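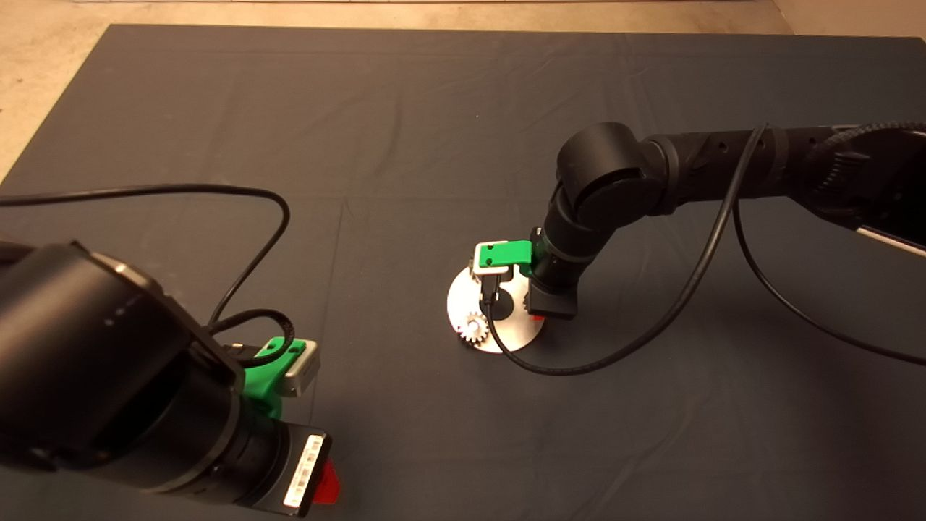 Week 9: House rules for the two-arm bench

OK, so last week we did the standards side, and I promised this one would be more hands-on. These are my notes, tidied up a bit, for anybody who wants to read ahead of the lab session (please do!).

The rules started life at Giren, where I worked before I came to teaching, and I've changed them a lot for our gear assembly task. They don't replace the risk assessment you wrote for the Cuadros exercise. Bring that too.

Cables first, always. Walk both arms through the whole path at low speed and watch the cables the entire time. A cable can drape right over a base plate or loop across the cloth between the arms, and on a two-arm setup you've got twice as many places for one to snag. If a loop can get between a gripper and a part, stop and reroute it. I don't care if it was fine on the last run.

Then speed. In this lab we cap the tool at 70 mm per second for anything near the plate, and 300 once both grippers are well clear. You'll find this painfully slow. Good!

One person runs the arms and holds the stop button, and that person does nothing else. No phone, no notes, no reaching in to nudge a gear. If a gear needs nudging, you call "hold," press stop, wait for both arms to be still, and then reach in. People forget the second arm. You're watching the gripper over the plate and the other one is right by your elbow.

Keep the cloth flat and keep it clear. Screws, pens and spare gears go in the tray. Smooth out big folds before you set the plate down, or your heights will be off and you'll spend an hour blaming the software (I have).

Log every stop, even the silly ones. The Plalleck log I showed you in December had 3,000 runs in it, and the stops were by far the most useful part to read.

Your one-page checklist is due 8th May. Use the Flukley template, and put your bench number at the top.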